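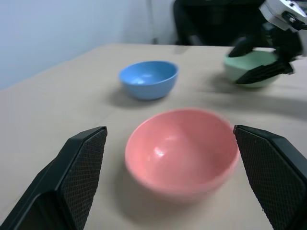 Come Write About TV With Me (Paid, Part-Time, Very Opinionated)

Okay so, Skumside is growing and I can't keep up anymore. I started this blog to yell about one documentary series, and 1,197 posts later I'm still yelling, except now people read it. I need two recap writers starting in September.

What we do: long, nerdy breakdowns of docuseries and reality shows. Who's the hero in their own head? What story do they keep telling the camera, and when does it crack? If you've ever paused a reunion episode to explain somebody's whole deal to your couch, you're my kind of person.

First up is Curach, the rowing-crew series everyone keeps emailing me about, and then a full rewatch of Sorska. Yes, all 71 episodes. I've seen it twice and I'm still mad about the boathouse finale.

The job: one recap a week, up to 3,000 words, plus hanging out in the comments for a bit after it goes up. Pay is $50 an hour, and watching the episode counts as hours (of course it does!). Work from wherever you like. I edit everything myself and I'm pretty gentle about it — unless you spoil something in a headline.

You don't need a degree or clips from anywhere fancy. You do need to hit a deadline and be fair to the real people on these shows, even the awful ones.

To apply, use the contact form and put "Mustonen" in the subject line so I know you read this far. Paste in a page or so on any TV person you can't stop thinking about. No attachments, please. I read everything and I'll write back either way, usually after 9 p.m. when the kids are down.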